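Search the help pages
Search
Clear

Section 4. Adding a service record to a family history

This section covers entering a relative's military service in the Viltness family history program. It assumes you have already made a tree and added the person (see Section 2). If the person is not in your tree yet, add at least a name and an estimated year of birth before you start.

Before you begin

Collect whatever papers you have in one place. Discharge papers, pay books, medal slips, letters with a unit address and newspaper cuttings are all useful. You do not need all of them. A single paper with a name and a service number is enough to open a record.

4.1 Opening a new service record

1. Open the person's page and click Life Events.

2. Click Add, then choose Military Service from the list.

3. Type the name exactly as it appears on the paper, even if the spelling is wrong. The program keeps this apart from the name on the person's page.

4. Enter the service number. Leave out spaces, but keep any letters at the front or back. A number such as 1478 should be typed with no zeros added before it.

5. Choose the branch of service. If you don't know it, choose Not Known. You can change it later.

6. Click Save.

Note: A person can have more than one service number, and soldiers who moved from one regiment to another were often given a new one. Use Add Another Number instead of typing over the first.

4.2 Entering units and transfers

Each unit gets its own line. The lines sort themselves by start date, so you can enter them in any order.

1. In the service record, click Units.

2. Type the first few letters of the unit name. Pick the unit from the list if it appears.

3. If it doesn't appear, click Use My Own Wording and type the name in full. Write out short forms where you are sure of them. If you are not sure, copy the letters as they stand.

4. Enter the start and end dates. A year alone is fine. For a date you have worked out from other papers, check the Estimated box.

5. Repeat for each unit, then click Save.

Caution: Do not enter a training course as a unit. Courses go under Training (4.3). If you enter one as a unit, the program will treat it as a transfer and end the earlier unit on the day the course began.
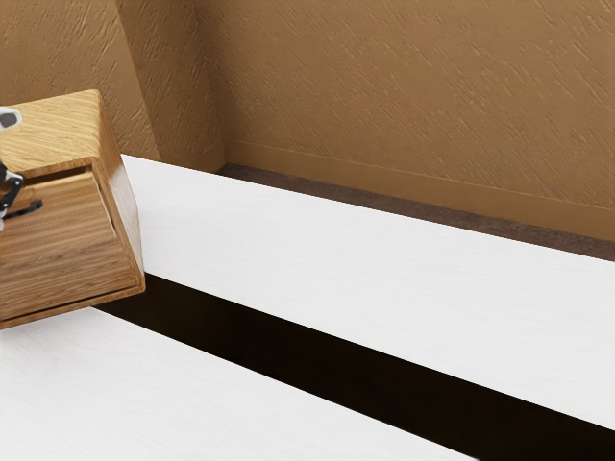 Dalsgaard
Writer, Viltness user guides

4.3 Training, rank and awards

These three tabs work the same way.

1. Click the tab you need.

2. Click Add Line.

3. Enter the details and the date. For training, give the course name or number and the place.

4. In the Source box, pick the paper the information came from. If it isn't listed, click New Source and give it a short title.

5. Click Save.

Remarks made by instructors or officers belong in the Remarks box on the same line. Copy them word for word and put your own comments in Notes. Remarks can be up to 200 characters. Longer ones should be attached as a document – see 4.4.

Note: Acting and temporary ranks should be marked as such. A man may be listed as acting sergeant in one paper and as corporal in a later one without having been demoted. Enter both lines and let the dates stand.

4.4 Attaching scans

1. Scan or photograph both sides of the paper, including a blank back if there is a stamp or pencil mark on it.

2. In the service record, click Attach and choose the files.

3. Give each file a title that says what it is, such as Pay book page 2.

4. Choose who can see it: Only Me, Family or Everyone.

5. Wait for the green check mark before closing the window.

You can attach up to 50 files to one service record. A batch of large scans takes around 2 minutes to load, longer on a slow connection.

Caution: Papers that show a living person's address or next of kin should be set to Only Me or Family. The setting does not change by itself when you share the tree.

4.5 Checking against the Stustlow index

The Stustlow index is a list of names and units copied from local rolls of honor and parish papers. It is included with the program and can be searched without an internet connection.

1. Click Compare at the top of the service record.

2. Check Stustlow Index and click Search.

3. Look through the possible matches. Each shows a name, a unit and a place.

4. Click Accept only if at least one other detail agrees with your own papers. A matching name and county is not enough.

5. Click Not Mine for the rest. They will not be offered again for this person.

If you accept a match by mistake, open History, find the line and click Undo. Details you typed yourself are never replaced by an accepted match – they are shown next to it.

4.6 Printing the record

Click Print, then choose Summary or Full. Summary fits on one page and leaves out notes. Full includes every source. Trees made in the older Trornar program must be converted first, as described in Section 9.

3 comments
Share 12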